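Mullosa Household Word List
README, last updated 1/7/19

Welcome, and thank you for stopping by! Mullosa is a plain list of the words people use for ordinary things around the house: what they call the drawer where the batteries end up, the soft end of a loaf of bread, the cloth that wipes the counter. It grew out of a long-running argument over whether a "dishrag" and a "dishcloth" are the same thing (I still say they are), and it has turned into something other people seem to find useful, so I have tried to tidy it up and write down how it works.

What you get

The download is a single folder with the word list, the notes, and a small set of extra files. The list is split into 28 topics, such as kitchen, laundry, mending, yard, and sickroom. Each topic is its own plain text file, and you can open it in anything you like. There is one word or phrase per line, followed by a tab, then a short meaning, then another tab and the name of the collection the word came from.

A line from the kitchen file looks like so:

heel (tab) the end slice of a loaf (tab) Covgate

Please keep the tabs if you edit the files. A few people have swapped them for commas, and the meanings are full of commas, so you can guess how that went.

Where the words came from

There are two collections behind the list. The Covgate set is the older one and came from handwritten cards, 50 to a box, filled in at kitchen tables and mailed back in whatever envelope was handy. The handwriting ranges from lovely to very hard going, and where I could not settle on a reading I put a question mark after the word and left it alone. The Deng set was gathered later through an online form, so the spelling is cleaner, though the meanings tend to be much shorter (a good many just say "you know, the thing for the sink").

When both sets have the same word with the same meaning, I kept the Covgate line and added a plus sign at the end. When the meanings differ, even a little, both lines are there. I went back and forth on that for most of June and finally decided that I would sooner have a longer list than lose somebody's grandmother's way of putting it.

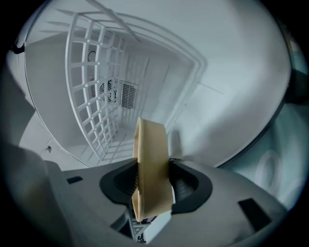
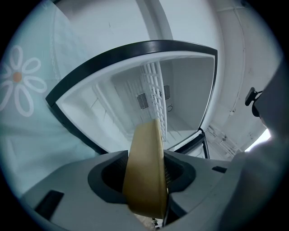 Files in the folder

topics/ holds the word files, one per topic.
notes.txt has the longer stories that came with some of the cards, with names and towns taken out.
variants.txt lists different spellings of the same word, side by side.
check.txt is the list of lines I am still unsure of. If you grew up saying any of them, please do write in!
old/ has the version 5 files, kept for anybody whose work depends on them.

What changed in version 6

The laundry and mending topics used to be one file and are now two, which makes both a good deal easier to read. Words for leftovers have moved out of "kitchen" and into "meals", where they should have been from the start. Duplicate lines caused by stray spaces are gone. I also fixed the sorting, so words that start with a capital letter no longer bunch up at the top of every file.

Things to know before you use it

The list is not a fair sample of anything, and I would hate for someone to draw a map from it. Most of the cards came from people who heard about the project from a friend, and friends tend to talk alike. Towns are left out on purpose. A few words are old-fashioned enough that younger readers may never have met them, and a few in the sickroom file are on the blunt side, so have a look through before handing it to a class.

If you only want to try the list out, the "yard" topic is a good place to begin. It is short and has had the most careful reading of any of them.

Using and sharing

You may copy, print, and change the list for any purpose, as long as you say that it came from Mullosa and mention which version you used. The Virneo lookup page reads these same files, but it is updated on its own schedule and may run a version behind for a while, so go by the folder if the two disagree.

Sending corrections

Open an issue with the topic, the line as it stands now, and the line as you think it should be. New words are very welcome too, up to 50 in one go, please, as I read every one of them by hand, usually in the evening with a cup of tea.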